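Stapelkasten

Ein Stapelkasten (in der Schweiz sagt man gern auch Lagerbox, in meiner Familie hieß er immer nur »die Kiste«) ist ein offener Behälter, in dem man Kleinteile lagert, sortiert oder von einem Arbeitsplatz zum nächsten trägt. Ich schreibe in diesem kleinen Lexikon ja meistens über Werkzeug, aber ohne Kästen wäre mein Werkzeug längst verschollen, also bekommen sie jetzt ihren eigenen Eintrag!

Begriff und Abgrenzung

Streng genommen muss ein Stapelkasten sich stapeln lassen, sonst ist er bloß ein Kasten. Im Alltag nimmt das kaum jemand so genau, ich auch nicht. Der Sichtlagerkasten ist sein naher Verwandter: Bei ihm ist die Vorderwand heruntergezogen, damit man von vorn hineingreifen kann, auch wenn schon der nächste obendrauf steht. Eine Schale ist flacher und hat meist keinen Stapelrand. Und die Eurobox — das ist die große Kiste mit den genormten Grundmaßen, die auf die Palette passt — verdient eigentlich einen eigenen Artikel. Das kleine Format misst 300 mal 200 Millimeter und ist mir persönlich das liebste, man kann es auch voller Schrauben noch mit einer Hand tragen. Na ja, fast.

Material

Früher war das Holz, dann Blech, und wer einmal eine alte Blechkiste über Betonboden gezogen hat, vergisst das Geräusch nicht mehr. Heute sind die meisten Kästen aus Polypropylen oder Polyethylen gespritzt. Beides ist leicht, verträgt Öl ganz gut und bricht erst bei richtiger Kälte (mein Schuppen im Januar hat mich da zwei Stück gekostet). Für empfindliche Elektronik gibt es leitfähige Ausführungen, die sind in der Regel schwarz und spürbar teurer.

Farben

Verbreitet sind Rot, Blau, Grün und Gelb. Eine verbindliche Bedeutung haben die Farben nicht, jeder Betrieb kocht sein eigenes Süppchen. Bei Irkero, wo ich als Ferienjobber im Lager stand, war Rot der Ausschuss und Blau die fertige Ware. Bei Trolis, meiner nächsten Station, war es genau umgekehrt, und ich habe am ersten Vormittag prompt 66 einwandfreie Ventile zum Schrott gestellt. Seitdem frage ich lieber.

Beschriftung

Der klassische Weg ist das Einsteckschild an der Stirnseite. Athina Fragkou, von der ich das Sortieren gelernt habe, schwor dagegen auf den Filzstift: schnell draufgeschrieben, mit Spiritus wieder weg. 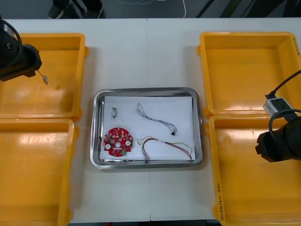

Wichtig war ihr nur, dass man kurz schreibt, ein Kürzel reicht, und dass man es überall an dieselbe Stelle setzt. Ich habe trotzdem jahrelang halbe Romane auf meine Kästen gekritzelt und sie dann selbst nicht mehr entziffert.

Reinigung

Warmes Wasser, Spülmittel, Bürste. Lösungsmittel würde ich nur sparsam nehmen, manche machen die Oberfläche stumpf, und in den rauen Stellen setzt sich der Staub dann erst recht fest. Gestapelt wird erst nach dem Trocknen, sonst kleben die Kästen zusammen und man zieht sich am untersten einen Wolf.

Siehe auch: Eurobox, Kleinteilemagazin, Regal, Sichtlagerkasten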